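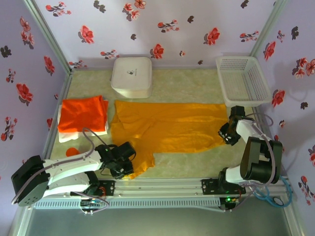 Putting summer clothes away for the winter takes an afternoon if you do it in the right order. Most of the trouble people have in spring, such as yellow marks, musty smells and creases that won't iron out, starts with how the clothes were packed in September. Keep the stacks small and put the deeper colors together where you can. The red-orange piece on top of the white one is fine while you are folding, but I would not store them that way for months, especially if the red one is new and has not been washed many times. A container with a lid goes close by so that each stack can be moved straight in.

What you need

Containers with lids that close all the way
A basket or two for sorting
Cotton pillowcases or old sheets
White tissue paper without dye
Masking tape and a marker
Mild detergent and a soft brush

Step 1: Wash everything first

Wash clothes even if they look clean. Sweat, sunscreen and deodorant don't always show right away, and they darken over time. Skip fabric softener on this wash. Skip starch too, as it can attract insects.

Turn out the pockets. Close zippers and fasten hooks so they don't catch on anything else in the box.

Step 2: Check for stains

Take each piece to a window and look at the collar, the underarms, the front and the hems. Daylight is better than a ceiling light for this. Pale colors need the most attention.

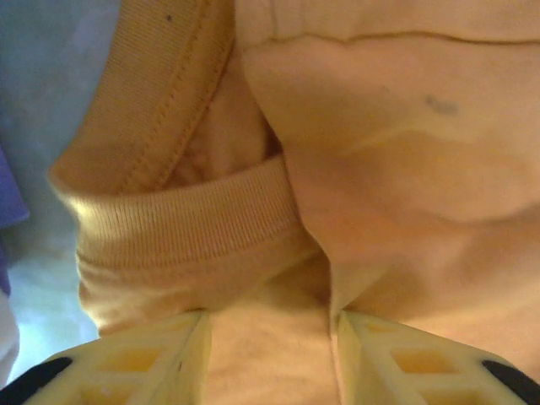
If you find a mark, put a little detergent on it, work it in with the soft brush from the outside toward the middle, and leave it for 30 minutes before washing again. Do not put the piece in the dryer until the mark is gone. Heat can set it. For old sunscreen marks, my neighbor Xiaoyan Han uses dish soap before the normal wash, and I have had good results with that as well. Try it on an inside seam first.

Step 3: Dry longer than you think you need to

Clothes that feel dry on the outside can still be damp at the waistband, the seams and the cuffs. After they come off the line or out of the dryer, leave them spread out indoors overnight. Thick items like beach towels and sweatshirts may need a second night. This is the step I used to rush, and one year I lost a whole box of T-shirts to mildew.

Step 4: Sort

Make three piles: keep, mend and give away. Be strict with the first one. If you did not wear something all summer, you will probably not wear it next summer either. Our give-away pile goes to the Valley thrift store, which takes summer clothes all year. Call ahead to ask about yours, as some stores only want what is in season.

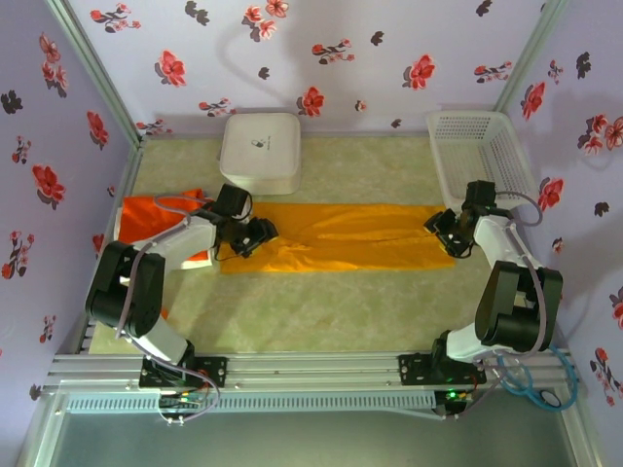

Set up the sorting area before you start carrying clothes to it. Any flat surface at a comfortable height will do, as long as you can spread out a garment on it. Push the storage pieces to the back and keep the front clear for folding. The white square container and the white basket with the grid-like sides are placed along those lines, against the back wall and in the back-right corner, which leaves the middle of the mat for the clothes. An open basket is good for the mend pile. Don't use one for winter storage, though, as dust and moths can get in.

Step 5: Fold and pack

Fold loosely. Put heavy things like jeans shorts at the bottom and light shirts on top. Line the container with a pillowcase, and lay a sheet of tissue between white items and anything bright. Roll swimsuits instead of folding them, which is easier on the elastic.

Leave some space at the top. If you have to press down to close the lid, use another container.

Step 6: Label and store

Write the contents and the person's name on tape and stick it to the short side, where you can read it when the boxes are stacked. Store them somewhere cool, dark and dry. A closet shelf or the space under a bed is good. Attics get too hot and basements are often damp. Keep cardboard off concrete floors.

Check once in the middle of winter. Open each lid, smell the contents and close it again. If anything smells musty, take it all out, air it for a day and wipe the container dry before repacking.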